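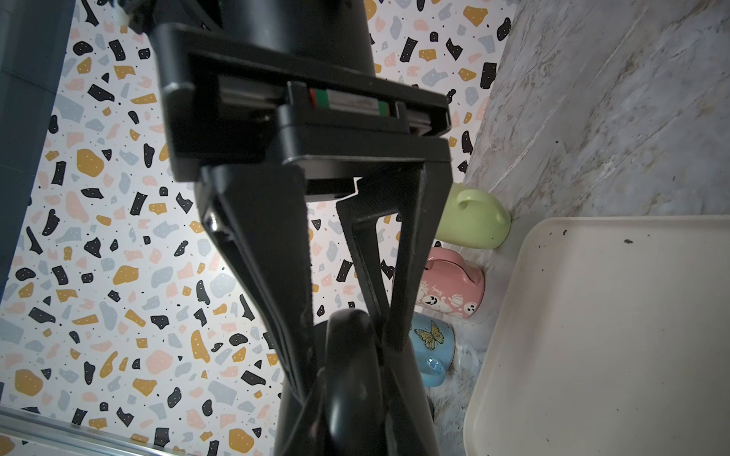 September 13, 2023

I have been going back and forth on countertops since May and I am so tired of my own opinions. If you've ever stood in a showroom holding two little squares of stone-look something, one in each hand, you know the feeling. White terrazzo pattern or gray marble pattern? I liked the terrazzo in the morning and the marble by dinner, every single day, for weeks.

The whole thing started because our old counter had a burn mark by the stove (my fault, a very hot pan, a phone call) and I'd been hiding it under a cutting board for 27 months... okay, I looked it up, and that's the real number. Then the cutting board warped. So now I had a warped board on top of a burned counter, and I decided it was time.

What helped me most was getting big samples. The little squares are useless! A terrazzo pattern on a tiny chip is three specks and a lot of white. Trevamel, the shop out past the garden center, charged me $30 for a pair of large pieces and let me keep them for two weeks, and I lived with them side by side the entire time. I chopped on them, I rolled out dough, I left a tea bag on each one overnight (they both wiped clean, though the white needed a bit more elbow grease).

Here's what I noticed. Crumbs vanish on the terrazzo. Completely gone, which sounds great until you put your elbow in them. The gray marble pattern hides coffee drips but shows every speck of flour, and I bake a lot. Black things look good on both. I have way too many glossy black things in my kitchen, by the way, and against the white they look sort of sharp and on purpose, and against the gray they go quieter. My sister-in-law voted gray. My husband voted for whichever one meant we could stop talking about it.

The price difference came out to $386 for our size of kitchen, with the gray on the expensive side. I'd love to say that didn't matter. It mattered!

So we're going terrazzo for the long run by the stove and the sink, and I'm using the leftover budget for a small gray marble-look piece on the baking cart, where I can wipe up the flour as I go. Installation is in 6 weeks if the measuring goes okay. Next I have to pick a faucet, and I've already got four tabs open. If you have a pull-down one you love, please leave me a comment, especially if your water is as hard as ours.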